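Parish council by-election: when is a recount a recount?

Posted in Local Democracy > Elections and voting

Eugénie Poulain

We had a by-election for one seat on Pladdale parish council in September. Two candidates, one village hall, a turnout that would embarrass a jumble sale. The first count gave it to my neighbour by a single vote. The other side asked for a recount, as you would, and the second count came out as a dead heat, 125 each. The returning officer's deputy then wrote both names on slips of paper, folded them, and drew one. It wasn't my neighbour's.

My neighbour's agent (his sister-in-law) asked for a third count before the draw and was told they'd had one already and the caretaker wanted the hall back. I was there as a counting agent and I'd like to understand three things before I make a nuisance of myself.

Can they refuse another recount when the first two don't agree? Is drawing a name really how this is done in a country with indoor plumbing? And there were 56 postal votes, four of which were put to one side as doubtful. Two were let in and two weren't, and I never got a clear look at why. Can anybody see those papers now?

I don't want to overturn anything for the sake of it. The winner is perfectly pleasant and will no doubt be very sound on verges. I'd just like to know whether it was done properly.

Ozan Yaman

I've been an election agent for various hopeless causes in and near Drinham for longer than I care to say, so take this as experience and not as legal advice.

Taking the draw first: yes, really. If there's a tie and one more vote would settle it, the returning officer decides by lot, and the winner is treated as having had one extra vote. The rules don't lay down how the lot is done. I have seen folded slips, sealed envelopes and, in one ward that I won't name, two raffle tickets in a pudding basin. All that matters is that it's fair and that people can watch. If you saw the names go in and one come out, there isn't much to argue with.

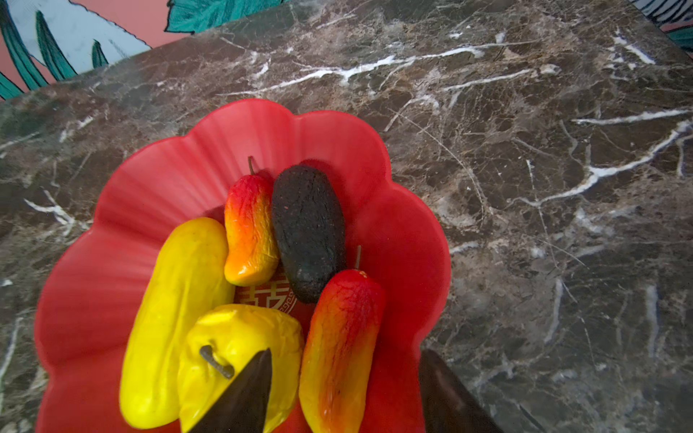
Red bowl, marble worktop

The recount is more interesting. A candidate or their agent can ask for the votes to be counted again, and can ask for it again after that, but the returning officer may refuse if he or she thinks the request is unreasonable. With a tie on the second count and a one-vote gap on the first, I'd have thought a third count was about as reasonable as requests get. "The caretaker wants the hall" is not a ground I have met in the rules, though I have met it in a good many halls.

Did the agent ask out loud, before the draw, and did anyone make a note? Write down who said what while you all still agree about it. In a year's time there will be five versions and yours will be the least exciting.

On the doubtful papers, the returning officer should have drawn up a statement of the rejected ones, giving the number under each heading. Ask for that. The papers themselves were sealed up after the count and you can't go rummaging. It takes a court order to open them.

If your neighbour wants to take it further, the route is an election petition. The time limit is short, normally 21 days from the election, and you have to put up security for costs. Look hard at both before anyone gets brave. A polite letter to the elections office at the district council costs a stamp.

ChegeRoad64

happened at Bevcombe when my dad stood, they tossed a coin. he lost. he still says the coin was bent

You should of just asked for the whole thing to be run again, if it's a tie they have to do that I'm pretty sure

Ozan Yaman

They don't, I'm afraid. A tie goes to lot and that's the end of it unless a court says otherwise. Sympathies to your dad.

Eugénie Poulain

Thank you both. The sister-in-law did ask out loud – she does most things out loud – and two of us heard it, so we've each written it down separately without comparing notes. The elections office has sent the statement of rejected papers. Both were turned down because the signature on the postal voting statement didn't match, which I suppose is dull enough to be true.

My neighbour has looked up what a petition costs and has decided to stand again next time instead. He would like it known that he is not bitter. He has mentioned this to most of the village.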